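Bedruckte T-Shirts falten: Aufdruck nach innen oder außen?

skalline_fan
Erstellt am 07/09/2020
Ich lege meine T-Shirts immer auf dem Schreibtisch zusammen, weil der die richtige Höhe hat. Bei einfarbigen klappt das gut. Bei denen mit großem Aufdruck auf der Brust bekomme ich nach ein paar Wochen im Schrank Knickstellen im Druck.

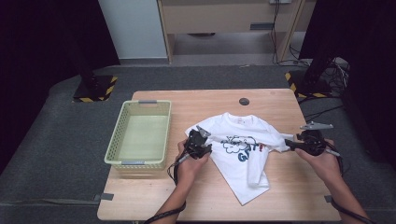 Ich falte bisher so: Shirt auf den Rücken, Ärmel rein, einmal längs, einmal quer. Die Falte geht dann mitten durch die Figur und durch die Buchstaben. Wie macht ihr das?

Hegyi29
Shirt umdrehen, Aufdruck auf die Tischplatte. Dann beide Seiten zur Mitte, Ärmel zurückklappen, unten hoch in drei Teilen. Der Druck liegt am Ende vorne und hat keine Falte in der Mitte. Längs in der Hälfte würde ich bei so einem Motiv nie falten.

Sándor Somogyi
Oder auf Bügel hängen. Problem gelöst.

Hegyi29
Dann leiert der Kragen aus.

Sándor Somogyi
Bei mir nicht. Muss man halt von unten reinschieben und nicht durch den Ausschnitt zerren.

rerkusia
Mir fällt auf dem Bild eher was anderes auf, das Shirt ist ja noch ganz verdreht. Ich würde erst mal glattziehen, am besten an den Schultern und dann am Saum. Nicht nur am Ärmel ziehen, da wird die Schulternaht schief.
Ein Korb daneben ist gut, so mache ich das auch. Fertige Sachen stelle ich hochkant rein, dann sieht man alle auf einmal.

skalline_fan
Hochkant fällt bei mir alles um, sobald ich zwei rausnehme. Wie breit faltest du die?

rerkusia
So breit wie ein A4-Blatt hoch kurz ist, also 21 cm. Leg ein Stück Pappe auf den Rücken und klapp die Seiten darüber. Pappe rausziehen, fertig. Wenn der Korb halb leer ist, leg ich die restlichen flach hin.

Vilmos Boros
Knicke im Druck kommen meiner Meinung nach weniger vom Falten als vom Stapeln. Wenn oben drauf drei Pullis liegen, drückt sich jede Falte rein. Ich habe Shirts, die sind seit Jahren quer durchs Motiv gefaltet, da ist nichts zu sehen. Außerdem auf links waschen.

Hegyi29
Kommt auf den Druck an. Bei dickem Flexdruck sieht man es sofort, bei Siebdruck kaum.

Vilmos Boros
Ja gut, bei Flex gebe ich dir recht.

skalline_fan
Was es für ein Druck ist, weiß ich nicht, steht auch nicht im Etikett. Ich probiere das mit der Pappe. Kann man die Knicke, die schon drin sind, ausbügeln?

rerkusia
Auf links und mit Backpapier dazwischen, niedrige Stufe. Nie direkt auf den Aufdruck. Und vorher aufs Pflegeetikett schauen, ob Bügeln erlaubt ist.

Sándor Somogyi
Ich bleibe beim Bügel.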